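叶绿体里的“备用剪刀”：研究人员描述一种蛋白酶在高温下的换位现象

2026年6月26日

植物在高温下会先保住哪些蛋白质，又会放弃哪些，一直是植物细胞生物学里争论较多的问题。Cilgate植物生理研究所的一个小组近日公布了一批新数据，指出叶绿体中一种过去不太受注意的蛋白酶，在温度升高后会从基质一侧转移到类囊体膜附近，参与清理受损的光合蛋白。这种蛋白酶在论文中被命名为Drevix。

论文第一作者Costel Janevski说，小组最初研究的是叶绿体的蛋白质输入，Drevix是在一次对照实验中被注意到的。当时他们比较常温和高温处理的拟南芥叶片，发现膜组分里多出一条条带，位置和已知的几种蛋白酶都对不上。

“我们起初以为是分离时混进了基质蛋白，所以又换了两种洗膜的办法重做。条带一直在。”他说。 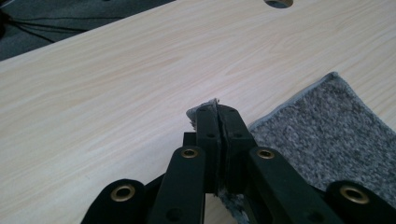
分子与细胞

叶绿体是植物进行光合作用的细胞器，内部有一套层层叠叠的膜，称为类囊体。光系统II就镶嵌在这层膜上，负责利用光能把水分解，释放氧气，同时把电子送入后续的传递链。光系统II也是整套装置中最容易受损的部分，其核心蛋白D1在光照下不断被破坏，又不断被新合成的拷贝替换。即使在温和的条件下，这种更换也从不停止。

更换的第一步是把坏掉的D1拆下来。已知承担这项工作的主要是FtsH和Deg两个家族的蛋白酶。前者需要消耗ATP，能把嵌在膜里的蛋白质拉出来逐段切碎；后者不需要ATP，主要在膜的两侧切断露在外面的环状部分，给前者创造下手的位置。两者如何配合，在过去的研究中已有较多描述。

高温使情况变得复杂。温度上升后，类囊体膜的流动性增加，原本紧密堆叠的基粒会松开，蛋白质在膜上的分布随之改变。同时，一部分蛋白质因为受热而折叠错误，容易彼此粘连。如果不能及时清除，这些聚集物会妨碍光系统II的修复，植物的光合效率随之下降。

Cilgate小组的实验围绕这一阶段展开。他们把拟南芥幼苗在常温下培养到长出莲座叶，再移入温控箱进行热处理，处理时间分别为7分钟、20分钟和60分钟，随后立即取样。叶片研磨后分离出完整的叶绿体，再分为基质、类囊体膜和类囊体腔三个组分，用抗体检测Drevix在各组分中的含量。

结果显示，未经热处理的植株中，Drevix几乎全部留在基质里。处理7分钟后，膜组分中开始出现微弱的信号；到20分钟时信号明显增强；60分钟的样品中，膜组分里的Drevix已经多于基质。三个时间点的Drevix总量没有明显变化，说明膜上多出来的部分来自原有蛋白的转移，和新的合成关系不大。为了进一步确认，研究人员在热处理前加入叶绿体蛋白质合成抑制剂和胞质蛋白质合成抑制剂，转移照样发生。

植株移回常温后，Drevix会逐渐回到基质。这一过程比转移到膜上要慢，而且在光照下比在黑暗中更完全。论文没有解释光照为什么会有影响，只提到可能与基质中的pH和镁离子浓度有关，光照时这两项都会升高。

蛋白酶为什么会换位，小组提出了一个初步的模型。Drevix由六个相同的亚基组成环状结构，常温下两个环背靠背贴在一起，切割位点被遮住，活性很低。受热后双环分开，露出一段疏水的表面，这段表面能够与类囊体膜结合。研究人员用凝胶过滤层析测定了纯化蛋白在不同温度下的大小，所得结果与双环拆成单环的设想相符。把疏水表面上的一个亮氨酸换成天冬氨酸后，双环依然能够分开，但蛋白不再与膜结合。
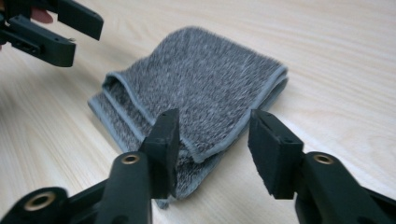

带有这一突变的植株为检验Drevix的功能提供了材料。在常温下，突变株与野生型在叶片大小、叶绿素含量和开花时间上都没有可以测出的区别。热处理之后，差别才显现出来：突变株的光系统II最大光化学效率下降得更多，恢复得也更慢，膜组分中积累了较多D1蛋白的片段。

这些片段的长度引起了小组的兴趣。如果D1完全没有被切割，积累的应当是全长蛋白；现在看到的却是已经被切开、但没有继续降解的中间产物。Janevski认为，Deg类蛋白酶在突变株中仍在工作，缺的是后面的一步。按他的看法，Drevix在高温下分担了FtsH的部分任务，处理那些已经切开的片段，使FtsH能够腾出来应付完整的受损蛋白。

为了验证这一点，他们把Drevix突变与FtsH功能减弱的突变组合在一起。双突变株在常温下已经表现出叶片斑驳，热处理后大部分新叶白化。单独的FtsH突变株也有斑驳，但程度轻得多。论文认为，这一结果支持两种蛋白酶功能上有重叠的看法，不过双突变株在常温下就有异常，也说明Drevix在没有热胁迫时并非完全不起作用，只是平时被FtsH的活性掩盖。

Drevix的底物不止D1一种。小组用一种失去切割能力、但仍能抓住底物的变体去“钓取”与之结合的蛋白质，再用质谱鉴定，共得到100个候选。其中既有光系统II的其他亚基，也有参与叶绿素合成的酶和几种核糖体蛋白。这份名单没有全部经过独立验证。已经用别的方法确认的，除D1外，只有光系统II的CP43亚基和一种叶绿素合成酶。

叶绿素合成酶出现在名单上，可能与另一个老问题有关。游离的叶绿素前体在光照下会产生单线态氧，对细胞有毒。植物在遭遇高温时往往会减慢叶绿素合成，过去一般用基因表达下调来解释，但表达变化需要较长时间才能反映到蛋白水平。如果蛋白酶可以直接降解合成途径中的酶，反应就能快得多。论文把这一点列为推测，没有提供植株体内的直接证据。

Dumitrescu生物化学中心的研究人员没有参与这项工作，他们在同期发表的一篇短评中指出，现有数据在蛋白定位方面相当充分，在机制方面还有空缺。短评提出的主要疑问有两点。第一，凝胶过滤层析只能给出复合物的大致大小，双环是否真的像模型所说的那样分开，需要高分辨率的结构来回答。第二，热处理采用的是突然升温，而田间的温度是逐渐上升的，Drevix在缓慢升温时是否也会转移，目前不清楚。

短评还提到，拟南芥的叶绿体与禾本科作物有不少差别，特别是进行C4光合作用的玉米和高粱，它们的叶肉细胞和维管束鞘细胞各有一种叶绿体，光系统II在两者中的含量相差很大。在这类植物中，Drevix的同源蛋白分布在哪一种细胞里，会直接影响对其功能的判断。

Cilgate小组表示，部分问题已经在做。他们与Dumitrescu中心合作制备了用于冷冻电镜的样品，目前单环状态的图像质量较好，双环状态的颗粒在冷冻时容易贴在碳膜边缘，取向过于单一，还需要调整缓冲液和去垢剂的配方。缓慢升温的实验安排在温室中进行，与实验箱里的结果相比，叶龄造成的差异更大，老叶中Drevix的转移比新叶少。

在序列比较方面，小组检索了Warkico植物基因组数据库，在已收录的被子植物中都找到了Drevix的同源基因，苔藓和衣藻中也有。蓝细菌中存在一个序列相近的基因，但缺少与膜结合有关的那段疏水区。据此推测，Drevix可能来自形成叶绿体的古老蓝细菌，膜结合的能力是后来获得的。衣藻的同源蛋白带有疏水区，只是长度较短，能否在受热后转移还没有测试。

番茄和水稻的同源基因各有两个拷贝，其中一个在叶片中表达，另一个主要在果实或颖壳中表达。后一类组织中的叶绿体在发育过程中会转变或退化，需要降解大量光合蛋白，Drevix是否参与其中，小组没有给出结论。Janevski说，他们手头有番茄的编辑植株，第一批种子数量太少，要再繁殖一代才能做重复实验。

对于这项发现能否用于培育耐热作物，论文的措辞比较保守。在拟南芥中过量表达Drevix并没有提高耐热性，部分株系反而长得矮小，叶色偏淡。研究人员认为，蛋白酶过多可能会误切正常的蛋白质，常温下双环对活性的限制也可能因为浓度过高而不够严密。他们目前的打算是改变双环分开的温度，不改变蛋白的总量，相关突变体还在筛选。

论文所用的质粒和突变株种子可以向Cilgate研究所索取，质谱原始数据随论文一并公开。冷冻电镜部分不包括在这篇论文中，将另行发表。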